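Equipment Plan and Budget for a Two-Arm Dish Clearing Station
Student project report, interim version
September 19, 2022
Author: Kaisu Rissanen

1. Purpose

The department asked for an equipment plan before releasing money for the second phase of the project. The budget ceiling is 2000 euros, excluding the arms, which are already on the inventory. This report lists what the station needs, what can be kept from the first phase, and what should wait.

2. Task and requirements

The station clears tableware after a meal. Containers are wiped out with a paper towel, and cups, plates, bowls and utensils go into a dish rack. Both arms share one rail and work over the same table, so each purchase has to be judged against the reach of two arms.

Food residue sets most of the requirements. Rice is the hardest case in the test set: the grains are small, they scatter when a tray is disturbed, and they can get into any open slot. The rail profile has open mounting slots. Slot covers are therefore listed as a required item, although they were left out of the first proposal. 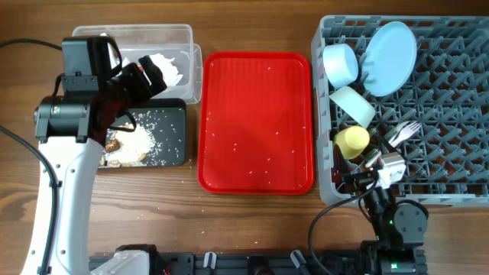

Gripper fingers are the main consumable. The present fingers are hard and hold a bunched towel well enough, but thin utensil handles tend to rotate in the grasp. Ometti and Hubáček both quoted for soft finger pads. The Ometti pads are cheaper per set and are glued on. The Hubáček pads are screwed on and can be washed separately. I recommend the Hubáček pads, with two spare sets.

3. Cabling

Cables hang free at the wrists and cross the table in some poses. Silix offers a flexible sleeve in cut lengths. It should be bought before any new sensor, as an added sensor means another cable along the same route.

4. Items deferred

A Nullgate force sensor was considered for the wiping arm. One unit would use more than half the budget, and wiping pressure can be estimated from motor current for now. The decision should be reviewed after the wiping tests.

A larger table was also considered. The present layout leaves enough room between the trays and the rack, so the table stays.

5. Order of purchase

First order: slot covers, cable sleeve, finger pads.
Second order: washable table mat, spare trays, paper towels.
Held in reserve: replacement motor for either arm, shipping, customs.

Prices were requested without tax. Hubáček's quote does not include shipping and needs to be confirmed before the first order is placed.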